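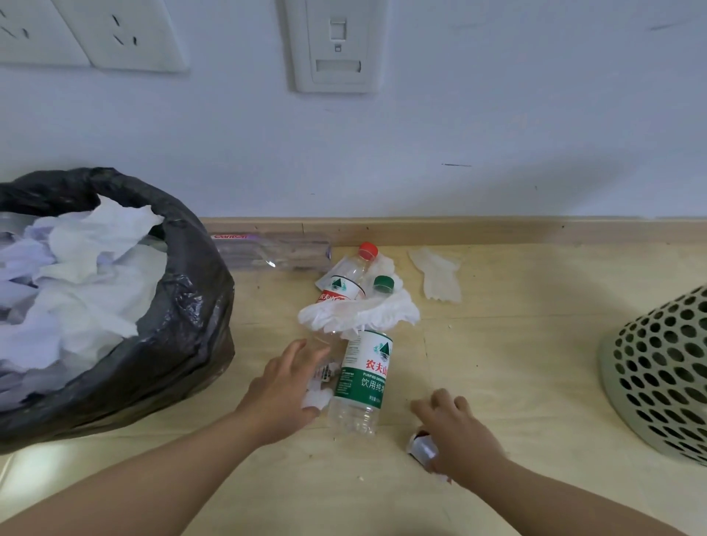

lintbrush
How often should the cup filter be changed on an Ikimari floor sorter that picks mostly paper?

drybearing
Every 60 hours of run time. If the vacuum reading sags before then, change it early and check the hose while you're down there.

lintbrush
Thanks. Mine sags well before that. Background: it's the small Ikimari on the Cilislow cart, vacuum cup plus a two-finger grip, sorting paper from bottles off the floor into two bins. Ran fine until March. Now it picks up a bottle like a champ, and then it meets a tissue and has some kind of breakdown. Pulls, beeps, pulls again, goes home to think about its life.

drybearing
Tissue is the worst thing you can feed a cup. The air goes right through it and the lint stays in your filter. What cup is on there?

lintbrush
The soft one with the bellows. Came with it.

Zalewska_floor2
Take that off and throw it in one of your bins. Flat foam ring, wide as you can fit. We have two of these machines at the Zalewska depot and neither has worn a bellows cup since the week they were unpacked.

drybearing
Disagree. Foam on bottles is miserable, it won't seal on a curved label. Keep the bellows and send tissue to the fingers. There's a per-class tool setting under Grip, and it ships with everything set to vacuum for reasons known only to Ikimari.

Zalewska_floor2
Then your fingers do all the work and the cup is a hood ornament. Also finger cycles are slower. But sure.

lintbrush
Tried both over the weekend. Foam ring: lovely on flat sheets, dropped every bottle. Fingers on tissue: works, when it can find an edge. When the tissue is lying over a bottle it grabs the whole sandwich.

So now I'm reteaching the pick order, which means sitting on the floor going through garbage by hand between runs. Black liner on the left, the bin with the holes on the right, everything else in between: torn paper, paper towel, printed sheets, drink bottles. Years of schooling went into this.

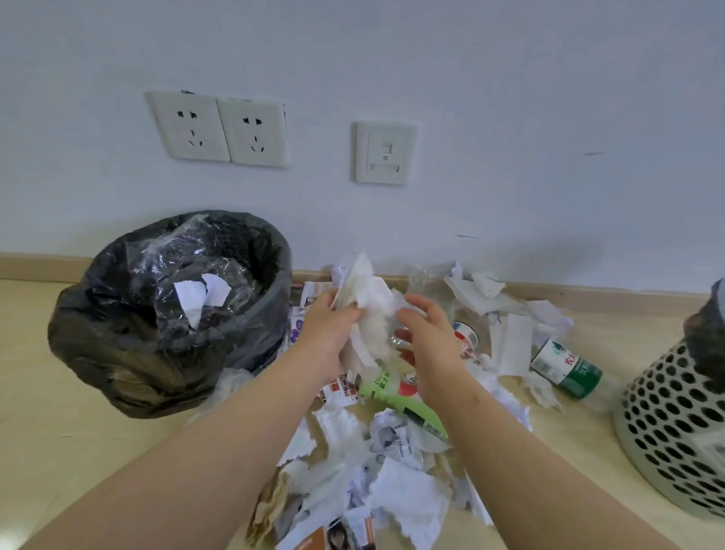
mopbucket
You're teaching it on a pile that's too deep, I think. Spread the paper thinner for the first 8 runs and let it learn what a single layer looks like, then heap it up again. And wipe the vacuum port before every run. Dry cloth, no spray.

lintbrush
The manual says compressed air for the port.

mopbucket
The manual also says the cart is quiet. Air pushes the lint further in, and then it's sitting against the sensor and you get the beeping.

drybearing
Low pressure from the pump side is fine. From the cup side, yes, you're just packing the musket.

Zalewska_floor2
Wimon sells an inline prefilter with a clear bowl so you can see the lint building up. Goes between the cup and the hose. It's ugly and you'll need to reset your payload, but I stopped opening the main housing every other day.

lintbrush
Does it foul the wrist when it turns toward the right-hand bin?

Zalewska_floor2
A bit. Mount the bowl facing back and zip-tie the hose twice. Three times if it's your carpet.

drybearing
Or set tissue to fingers, top layer first, and buy nothing.

lintbrush
Ordered the prefilter. Also set tissue to fingers. Will report back once I've found the other zip ties.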